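How to clean a microwave (the office one, or yours)

Quick version for people in a hurry: steam it, wait, wipe it, wash the plate. Long version follows. I get asked for this every November when the big cleaning push starts, so writing it down once.

What you need

Microwave-safe bowl, smallish
Water, one cup
White vinegar, two tablespoons, or half a lemon
Wooden spoon or a wooden skewer
Two cloths, one damp one dry
Dish soap
Baking soda for the bad spots
Oven mitt

No oven cleaner. No steel wool. No bleach anywhere near the vinegar, please.

Before you start

Find the wattage. Usually on a sticker inside the door frame or on the back. My times below are for a 900 watt machine. Smaller one, add a minute. Bigger one, take a bit off and keep an eye on it.

Pull out anything left in there. Loose crumbs first, dry, with a paper towel. If you steam over crumbs you get paste, and then you're scraping paste.

Check the vents aren't blocked. People push these things right up against the wall and leave them there for years.

Step 1. Steam

Water and vinegar in the bowl. Wooden spoon in the bowl too, handle resting on the rim, as long as it fits and the plate can still turn. Don't skip the spoon. Plain water in a smooth bowl can get past boiling without bubbling and then jump at you when you move it. Wood only, nothing metal.

Full power, four minutes. You want the window fogged right up. If it isn't foggy, one more minute.

Lemon instead of vinegar works fine. Squeeze it in, drop the rind in after. Smells nicer, costs more. In an office I'd go with lemon, vinegar gets complaints.

Step 2. Leave it alone

Door shut. Five minutes, ten if it's grim in there. This is the step everyone cuts short and it's the one doing all the work. Go answer an email.

Step 3. Unplug, then bowl out

Pull the plug. Mitt on. Lift the bowl straight up and keep it level, its still very hot. Keep that water, you can dip the cloth in it once it cools.

Step 4. Plate out

Lift the glass plate out and let it cool on a towel before it goes anywhere near the sink. Hot glass in cold water can crack. Then soap and warm water, same as any dish. Most can go in the dishwasher, check the manual.

Under the plate there's usually a ring with little wheels. Take that out as well. Wash it. The track it runs in is where the old soup lives, and if your plate has been grinding or jumping as it turns, that's probably why.
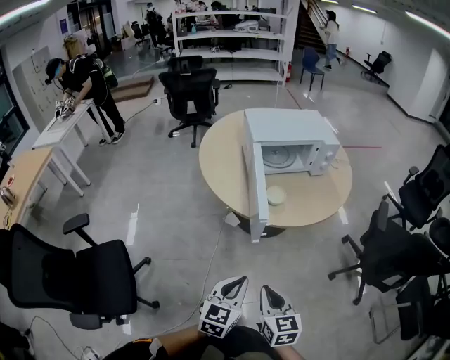 Step 5. Wipe, top to bottom

Ceiling first. It's the worst part and it drips. Then the back wall, sides, floor. Damp cloth, rinse it often, wring it out well. Most of it should slide off after the steam.

There may be a small flat panel on one inside wall, looks like cardboard. That's the waveguide cover. Wipe it gently, don't soak it, don't pull it off. If it's burned or has a hole, stop using the machine till it's replaced.

Stuck spots: baking soda and a few drops of water, mix to a paste, dab on, five minutes, wipe. Still stuck? Steam again. Don't go at it with a knife. Scratches in the coating turn to rust and then you're shopping for a new one.

Step 6. Door and seal

Inside of the door, soapy cloth. Then run a corner of the cloth along the edge where the door meets the body. Grease builds up there and the door stops closing flat. Q-tip for the corners.

If the door is bent, loose, or the latch feels wrong, don't use it. Get it looked at.

Step 7. Outside

Damp cloth, barely any soap. Dont spray anything straight at the buttons or knobs, spray the cloth. Knobs pull off on some models, not all, so don't force it. Handle gets a proper wipe, it's the dirtiest bit of the outside by far.

Step 8. Dry and put back

Dry cloth over everything. Ring in, plate on top, give it a turn with your finger to check it sits right. Door open for a while so the inside airs out. Plug back in when it's all dry.

Smells

Burnt popcorn: bowl of baking soda inside overnight, door closed, machine off. Take it out before anyone heats lunch.
Fish: lemon steam, twice.
Curry stains on plastic parts: may not come out. Live with it.
Coffee grounds in a dish work ok too, if that's what you have.

How often

At home, steam once a month, quick wipe when something splatters. Shared kitchen, every week. When I looked after the kitchen at Cedatier we had 17 people on one microwave and two weeks was too long, trust me.

What helps: a cover. Cheap vented plastic dome, hung on a hook next to the machine so people see it. We had a Pronis one, lasted years. Paper towel over the bowl does the job as well.

Total time, 16 minutes if the steam does its thing. Longer the first time.

Next up is the coffee maker, same idea, more rinsing.

Rami Khoury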